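7/6/24

Up early and out to Nornurbridge on the first bus. The river is low again and the path along the bank was dry the whole way, so I wore the light shoes. Walked as far as the weir — 2 hours there and back, with a stop for the sandwiches.

Paid 78 for the secondhand tent at Jõgi. It has one bent pole and no bag, but the zippers run fine. I want to have it up in the yard before the long trip.

Knee sore on the stairs tonight. Iced it and read 200 pages of the canal book, mostly the part on locks.

Still to do:

- Straighten the tent pole

- Return the library books

- Throw out the old maps and the used-up batteries (separately)
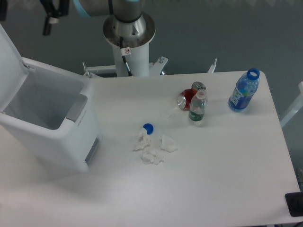

- Ask what time the last bus leaves in December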